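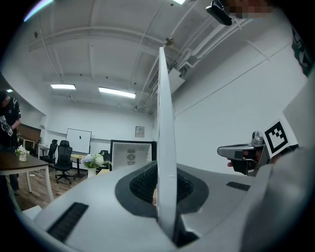
Dec 21, 2019

Glue tests, Renow hide glue against the Nyitrai batch. Both soaked overnight, then heated to 60 in the small pot. Renow gelled first, Nyitrai stayed workable almost 10 minutes. Beech offcuts, 100 mm overlap, faces planed, no sizing coat.

Renow joint let go at 317 kg, clean along the glue line. Nyitrai held to 400 and took wood with it. One sample each, so repeat before ordering from Inberg.

Pot thermostat reads high. Check against the glass thermometer on Monday.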